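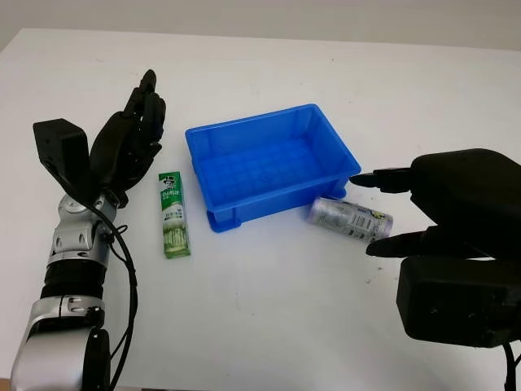
Blue tub, toothpaste, can of drink. 

1/ Right. Moved house last week, fifth time since college, and people keep asking me for tips so am putting them all here and then never speaking of it again. Thread. Typing this on the bus so bear with

2/ Book the van before you tell anybody the date. I did it the other way round. By the time I rang, Norari only had the 7am slot left or the one at teatime. Took the 7am. Was not ready at 7am

3/ Van was 65 quid plus a 50 deposit, deposit came back two days later, no fuss. The bloke on the phone was lovely. The sat nav in the van was not, it wanted me to go through Gullby town centre on market morning

4/ Do not go through Gullby on market morning

5/ Boxes. Stop paying for boxes. Ask at the chemist, they get deliveries all the time and the boxes are small and strong. Supermarket ones are too big, you fill them with books like an idiot and then can't lift them

6/ Books go in the bottom of suitcases. Wheels!! Took me four moves to work that out

7/ Bathroom gets packed last and unpacked first. You will want to clean your teeth at midnight and you will not want to cut open tape to do it. Same with loo roll. Same with one towel each

8/ Also kettle, mugs, teabags, spoon, scissors, phone charger, the screwdriver for the bed. All of that rides up front with you. Not in the back. Mine was in the back, behind the sofa

9/ Bed bolts. Put them in a sandwich bag and tape the bag to the headboard. Eirini told me this and I said yeah yeah and put them in my coat pocket. Then wore a different coat

10/ Slept on the mattress on the floor for three nights. It was fine. Bit cold round the ears

11/ Write the ROOM on the box, and write it on the side. If you write on the top you can't read it once they're stacked. Also write what's in it, "misc" doesn't count, I have a whole wall of misc

12/ Meter readings. Photo of every meter at the old place and at the new place, on the day, with the lights on so you can read the numbers. My last supplier tried to bill me for an extra month and the photo sorted it in one email

13/ Sorry had to change buses. Where was I

14/ Post. Get it redirected, pay for the longer one. Bank, doctor, dentist, work, licence, the vet if you've got one. I forgot the dentist and missed a check up, and they charge for that now

15/ The old flat. Clean the oven two days before, not on the night. I was on my knees at half eleven with my head in it and the spray makes your eyes stream. Dong-geon did the windows and finished ages before me and then sat on the step eating crisps

16/ Walls: white toothpaste in the pin holes, someone replied to say that. Please don't, it goes yellow and cracks and agents know about it. A tub of filler is cheap and it dries in an hour

17/ Deposit on the flat: ask for the check-in report BEFORE you start cleaning. Ours said the hall carpet was already stained when we got there. I'd been scrubbing that stain for a good part of the morning

18/ Getting rid of things. Gave away the desk, the fan heater, the bread maker (used it twice). Listed the wardrobe for 100, got no replies, listed it free and had 21 messages by lunch. One person wanted it delivered

19/ If you're giving away anything big, say which floor you're on and wether there's a lift. Saves a lot of back and forth

20/ Neighbours. Tell them there'll be a van. Ours at Estrella Court moved his car the night before so we could get right up to the door, and it must of saved us an hour. Left him the good plant

21/ The plants. Don't water them the day before, they tip over and you get mud on everything. Let them go a bit dry. Put them in anything with sides, a washing up bowl is good, a crate, a drawer

22/ Drawers by the way. Leave the clothes in, take the drawers out, carry them like trays. Put a bin bag round each one if it's raining. It was raining

23/ New place, first day: find the stopcock, find the fuse box, check every window locks. Then food. Don't cook. We had chips on the floor at nine o'clock and they were the best chips I've ever had

24/ Things still missing: tin opener, left wellie, the remote. Charito reckons they're all in the same box. I reckon they're in misc

25/ Few people asking about cats. Haven't got one, but Maricel shut hers in the empty bathroom with its blanket and a sign on the door, and moved it last of all in her own car. Seemed happy enough apart from the singing

26/ Ok this is my stop. Will add the one about changing the locks later if I remember. Someone remind me after tea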